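Home | Models | Set-up | Care | Spares | Dealers | Contact

Print this page | E-mail this page

Wetonden Owner's Guide
Section 4: Fitting the front rack and the Nudel handlebar bag
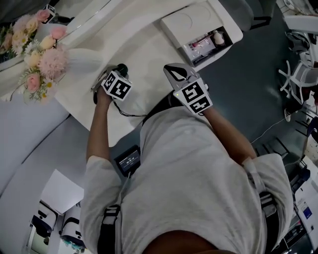
Before you begin

Welcome to the part of the guide most new Wetonden owners turn to first, and we don't blame you one bit. The frame is lovely by itself, but it was drawn up to carry things, and it rides at its best with a modest load over the front wheel. The job takes an unhurried evening the first time and a good deal less the next.

Please read the whole section through once before you pick up a tool. The steps follow on from each other, and there is one spot (step 5, you'll see) where going too fast means taking half of it apart again.

You will need:

4 mm and 5 mm hex keys
A 10 mm open wrench
A small tube of grease
A tape measure
Medium thread locker, the blue kind
A clean rag

The Demunus rack comes with its own bolts, washers and spacers in a paper envelope. Tip them into a saucer or a jar lid before you start - they are small, and they roll.

NOTE: If your bike was ordered with the Gunnlaugsson dynamo light, leave the light off until step 8. If it was fitted at the shop, unplug it at the hub and take it off its bracket now, and coil the wire loosely around the fork blade.

Fitting the rack

1. Stand the bike somewhere it won't fall over. A work stand is nicest, but leaning it against a wall with a strap around the rear wheel and brake lever works perfectly well. The front wheel stays in the bike for this job, so pump the tire up to the pressure you normally ride at.

2. Find the four threaded eyelets on the fork. Two are low down near the dropouts and two are halfway up the blades, on the outside. New frames sometimes have a little paint left in the threads. Run a greased bolt in and out of each eyelet by hand a couple of times until it turns sweetly all the way. If it binds, back it out, wipe it and try again.

CAUTION: Never force a bolt into a fork eyelet with a wrench. A crossed thread here is a frame builder's repair and isn't covered by the warranty.

3. Look at the two long legs of the rack. They are not the same! The left leg has a slight bend near the bottom to clear the brake, and it has a small L stamped on the inside. Put a dab of grease on the lower bolts and attach both legs to the lower eyelets, finger tight only. They should swing freely.

4. Swing the legs up and bring the platform down to meet them. Put one washer on each side of the joint, then the bolt, then the nut. Again, finger tight. Everything will feel terribly wobbly at this point and that is just how it ought to feel.

5. Now the upper struts. Slide a spacer onto each bolt before it goes through the strut and into the mid-blade eyelet. There are two short spacers and two long ones in the envelope. Use the short ones if your tires measure 42 mm or narrower, and the long ones for anything wider. Should you have fenders, check that the strut passes outside the fender stay.

6. Level the platform. Stand back a few paces, look at it from the side, and nudge it until it sits parallel to the ground (not to the top tube, which slopes on our smaller frames). Measure from the platform to the top of the tire. You want a gap of at least 9 mm, and more is fine if you ride on muddy roads.

7. Once you are happy, take out one bolt at a time, put a drop of thread locker on it and put it back. Then tighten them in this order: lower eyelets, upper struts, platform joints. Firm is enough. Spin the wheel and listen for anything brushing.

8. Put the light back on, using the bracket under the front of the platform, and plug it in at the hub. Turn the bars fully to the left and fully to the right. The wire should never pull taut, and there should be no loop hanging where the spokes could catch it.

Fitting the bag

9. Set the Nudel bag on the platform with its flap opening toward you. Thread the two leather straps under the platform rails and buckle them snugly, then hook the elastic over the rear tang.

10. Check that your brake cables curve around the bag and aren't pressed flat by it. If they are, a slightly longer housing run will put it right, and your dealer can supply one.

CAUTION: The bag and its contents together must not weigh more than 261 ounces. Heavier loads belong on the rear rack.

First rides and after

Take a gentle ride around the neighborhood with the bag empty, then another with your usual things in it. Steering will feel slower off the line and rather calmer once you are rolling. Most people have stopped noticing by the second or third outing.

Check every bolt after the first 154 miles, and then every time you oil the chain. The straps stretch a little in their first weeks, so expect to take them up a hole.

Regula Bachmann in our workshop answers rack questions herself and is glad to look at photos if something won't line up. Have your frame number handy when you write. The workshop closes for part of July, and letters sent then are answered when we reopen.

Spare bolts and spacers are listed in Section 9.

Previous: Saddle and bars | Next: Fenders

Contact the workshop | Copyright Wetonden Cycles | Back to top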